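Ink on a white table - what works, what doesn't

Posted 12/23/23 by Dale Petrenko

Quick one before the holidays. Three of you asked about pen marks on the white tables so here's everything in one place. Sorry for the typos, typing fast.

First thing - find out what kind of ink. Dry-erase, easy. Ballpoint, annoying. Permanent marker, set aside some time. Can't tell? Start gentle and work up.

What you need:
Soft cloths, a few. Old T-shirts are fine, cut the seams off.
Dish soap, warm water
Rubbing alcohol
Baking soda
The Katden spray if there's any left in the cupboard
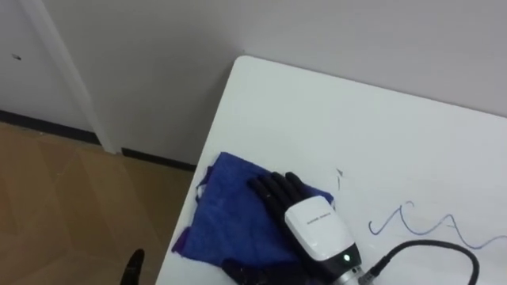
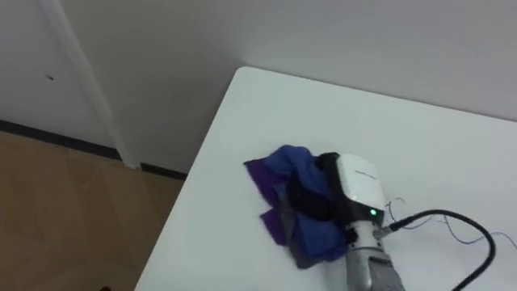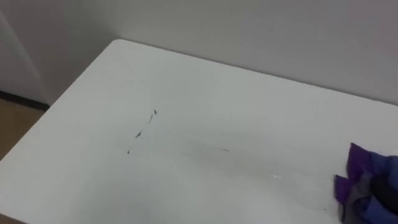
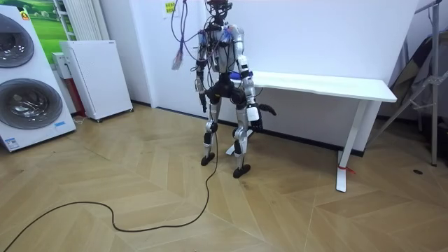

Workroom & Supplies Team

OK, the method.

Dry cloth first. Always. Fresh dry-erase comes right up and water just spreads it around. Fold the cloth into a pad, don't scrub with it all bunched up - you lose track of the clean side and rub the ink back in.

Still there? Warm water, a drop of soap, wring the cloth out hard. Small circles, then one straight wipe toward the edge.

Still there?? Alcohol on the cloth, not on the table. Hold it on the mark for 12 seconds or so, press flat, lift, new spot on the cloth. Repeat. Try a corner first if you don't know the finish, some tops go dull and they stay dull.

Gray scuffs are a diffrent animal. Usually rubber or pencil. A plain white eraser gets most of them. Baking soda paste for the stubborn ones, light fingers, rinse twice or you get a haze.

Old permanent marker: scribble over it with a dry-erase marker, wait a couple seconds, wipe both off together. Sounds dumb. Kauko Hirvonen showed me and I've used it ever since.

About the cloths. Wash new colored ones by themselves before you use them on anything white. Dark blues and purples are the worst for bleeding, and alcohol pulls dye out faster than water does. Test - damp corner on a paper towel, press, look. Any color on the towel, back in the wash it goes. No fabric softener, it leaves a film and then the cloth just pushes water around.

Don't use: steel wool, the green side of the sponge, bleach mixed with anything. I tried Tastari cream once and had to buff for an hour. Never agian.

Dirty cloths go in the bin by the sink, NOT back on the pile. Spread them out if they had alcohol on them and let them air dry before they go in the machine.

Next supply order goes in after New Year's, send me your list. More on chair legs next time.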